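Tullero Sample Tracking - Frequently Asked Questions

For laboratory staff and clinic sites sending specimens to the Bevska laboratory.

What does Tullero record?
Tullero records the collection time, the receipt time, the storage location and every transfer between benches. It does not hold patient results. Results stay in the main laboratory system and are matched to the specimen by accession number.

Which label do I use?
Use the 38 mm label for standard tubes. Place it lengthwise, with the barcode bars running across the tube like the rungs of a ladder. A label wrapped around the tube cannot be read by the receiving scanner. Do not cover the lot number or the fill line. 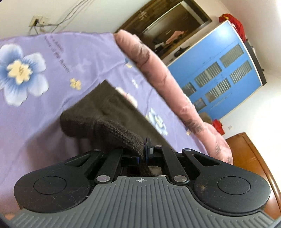
Can a specimen be relabeled after it leaves the clinic?
No. A specimen that arrives with a missing or mismatched label is held, and the sending site is called. Blood and urine are normally recollected. Specimens that cannot be collected again, such as spinal fluid or tissue, go to the duty supervisor, who decides whether testing may proceed. The report then carries a comment.

How long is a specimen kept?
Serum and plasma are kept for seven days at 2 to 8 °C. Whole blood for cell counts is kept for two days. Each cold storage rack has a fixed address in Tullero, and there are 533 rack addresses at present.

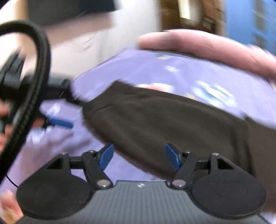
Add-on tests must be requested inside the storage period for that specimen type. Some tests have a shorter limit than the storage period - potassium is one - and the request screen will refuse them.

What does the "Custevent" code mean?
Custevent is a custody event. One is written each time a specimen is scanned in, moved, opened, returned or discarded. A routine chemistry tube has five or six. If two scans are more than four hours apart with no storage address between them, the specimen is flagged for review.

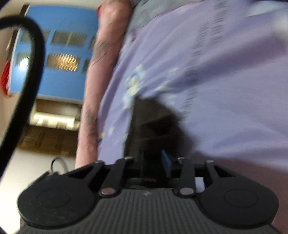

Gripper, close view

What happens during downtime?
Write the receipt time by hand on the downtime log and keep the specimens in order of arrival. When the system returns, enter the handwritten time, not the time of entry. The Okafor scanners store up to 1,497 scans offline and upload them when docked.
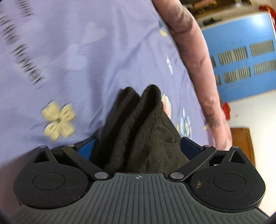 Do not clear a scanner's memory before the upload count on the screen matches the count on the device. Cleared scans cannot be restored.

Who can correct an entry?
Bench staff can correct their own entries until the end of the shift. Later corrections go to Vaughn Delacroix, system administrator, extension 2196. The original entry stays visible in the audit trail.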